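Re: [furkham-robotics] Wednesday – what are we doing??

Ho-yin Wan wrote:
> Can someone say where we've got to with the sorting task? I missed last
> week and Zilwood want an entry form by Wednesday. Also is Nedine
> still dropping things?

Hi all, quick one between lessons
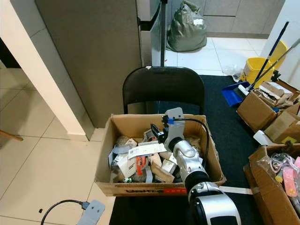
Sorting task is still picking from a mixed box, 20 picks, no help from us. Nedine does fine on stiff things like cartons. Crumpled paper is the problem, and our box is full of it – with the red-and-white one standing up in the middle the gripper has to come in from above or it catches. Yau's new grip code is meant to help, not tested properly yet. Best run so far 118 seconds, worst was 300 and we stopped it. 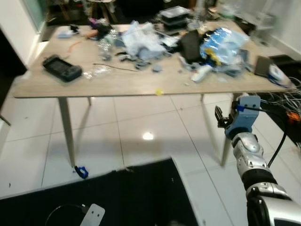 Godelieve Jacobs

Table round next. Same arm, harder I think. Clear bottles and that big heap of see-through film are what I'd worry about, so can whoever is doing the vision bit start there. Small grey parts after, they dont matter as much.

Ho-yin – form is half done, I need your bit on the wiring. Almost 52 lines in the parts list, please check it before you send. Room is open from 4.

G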